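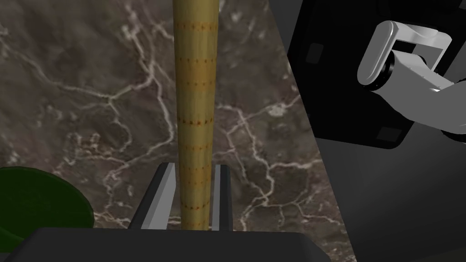
I spent Thursday night reading an audit report, all 70 pages of it, and I had a great time. I know how that sounds!

The report covers the Fedoruk harbor authority, which has been in the local courts since October over its travel and hospitality accounts. The short version is that the auditors went through 402 payments and found no receipts for more than 11 of the biggest ones, most of them made out to a catering firm called Maltex. Samran Rungrueang, who chaired the authority back then, says the paperwork was lost in an office move. Maybe so. The court has given his lawyers three weeks to come up with copies.

What got me hooked is the appendix. Somebody laid every payment out by date, with the signature next to it, and you can just run your finger down the page and watch the approvals change hands right before the amounts jump. Nothing fancy, only a table, but wow. I read parts of it out loud to my husband, who was trying to watch a game (sorry, dear).

Big thanks to Nipon Wongsuwan at the Bronow weekly, who asked for the full report four separate times until the clerk's office finally put it online. Go read his pieces, they're clear and fair and he gives Rungrueang's side plenty of room. I love that we still have a paper doing this.

The next hearing is in the small courtroom upstairs, and it's open to the public. I'm going, and I'm bringing a notebook and probably a sandwich, because the last one ran right through lunch. If you want a ride from the Grirkance side, leave me a comment!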